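Desk drawers and the stuff in them: speaker notes
Talk for the Arbridge office staff afternoon, Monday session
Speaker: Dorin Hodoroagă
Running time 25 minutes plus questions

Start

Say who I am. Eleven years in office moves, the last four at Brason, mostly small offices. I don't sell furniture and I don't sell boxes. Phones on silent, coffee stays at the back until the break.

Ask for hands: who has moved desks in the past year? Who still has a box from that move they haven't opened? Wait for the laugh, then move on.

The Iordache job

This is the example I use all the way through, so take it slowly. Iordache was leaving two floors and going into one. They had 188 desks and were going to have far fewer drawers at the other end. Management wanted to know what people kept in their drawers before ordering new storage.

We asked everyone to empty one drawer, the top one, onto the desk. Then we wrote it all down. The list came to 1,974 items. Read out a few lines from the printed copy (yellow folder, page 2). Skip the line with the name on it.

What was on the list:
Pens and markers, more than anything else.
Cables for phones that people no longer had.
Food packets, sauces, sugar, plastic cutlery.
Cleaning things, mostly cloths and small brushes.
Personal items. Toys, fans, photos, hand cream.

Point out that the stapler came much further down than people expect. Most floors share one and most people know where it is.

The mistake we made

At Iordache we sorted by type first. All the pens in one tub, all the brushes in another. It was quick and it looked good at three in the afternoon. Next morning people wanted their own things back and couldn't tell which were theirs. We lost half a day.

Now we sort by person first, then by how often the thing gets used. Type comes last, and only for shared supplies.

Pause here for questions. If anyone asks about labels, say it's in the second half.

How to do one drawer

Clear the tabletop before you start. Tip nothing out. Take things out by hand and put them down with a gap between them, so that a small thing doesn't end up under a big one.

Don't decide anything until the drawer is empty. People who decide as they go keep almost everything, and they put it back in the order it came out.

Wipe the drawer. Then go round the table once and pick up what you used last week. That goes back first. What is left gets a second look and a short one. If you have to invent a use for it, let it go.

Bundles stay bundled. If the rubber bands or the straws are still in their wrapping, they belong in the kitchen or the supply cupboard. Open packs can stay if one person is using them.

Anything with bristles goes in its own bag. Crumbs get everywhere.
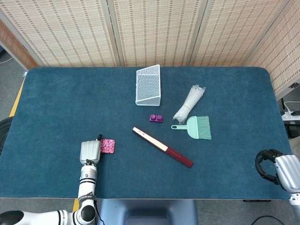 Raltasville, November

Leave the slide up while I talk through this part.

Ask the room which things they would put back in a desk. Take three or four answers. The straws are usually first to go. The green hand brush splits people, and those who eat at their desks want to keep it. Somebody will speak up for the purple block with the two studs. Let them. A small thing somebody likes takes up very little room.

Then ask about the white mesh organizer. It's on its side, open toward the left. Most people call it storage and leave it out of the sort. I count it as an item like the others. If what goes back fits without it, it doesn't go back. Buying organizers before sorting is the most common way I see money wasted on a move. Iordache had set aside 3,000 for desk trays and in the end spent very little of it.

Carpeted tabletop: small things don't roll much on it and it's quieter. A towel on a bare desk does the same job.

Labels

Name, desk number, date. Thick marker, on the side of the bag and never on the flap. One bag per drawer. If a bag won't close, use a second bag and write 1 of 2 and 2 of 2.

Timing

Allow 19 minutes a drawer if the person is there. Without them, don't start.

Finish

Handouts are by the door. The sheet has the label layout on one side and a blank drawer list on the other. Ask people to try one drawer this week and bring the list to the follow-up.

Collect the yellow folder before leaving. Return the marker pens to the front desk.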